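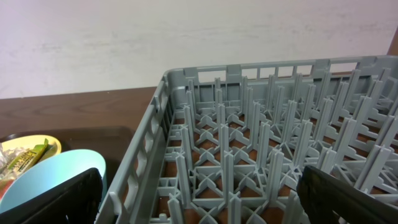
Glenys Whiteley wrote to me that a peg rack is good for plates and bad for bowls, and that I should say so first. I agree with her, but in our canteen kitchen we have only this grey kind, so we learned to live with it.

We serve lunch every day except Wednesday, and in July we washed 2,138 pieces of crockery. Plates stand between the pegs, all facing the same side. Bowls go in last, leaning a little, with the open part down. Ivone prefers to fill from the far wall towards herself, and I do the same now.

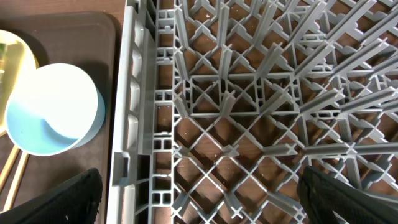
Before anything goes in a rack, the leftovers must come off. We keep trays at the side for this, so that food does not travel to the machine and block the filter. Cleaning the filter takes me roughly 2 minutes, but finding the person who will do it takes longer. Rice is the worst for this. It swells in the water and sits in every small hole. 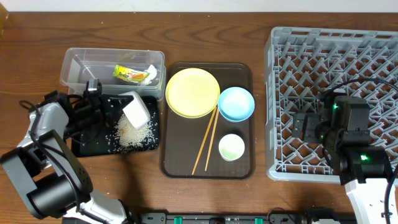

Rice on the black tray, with the white container tipped over it and the clear box behind. Wrappers go in the bin, please.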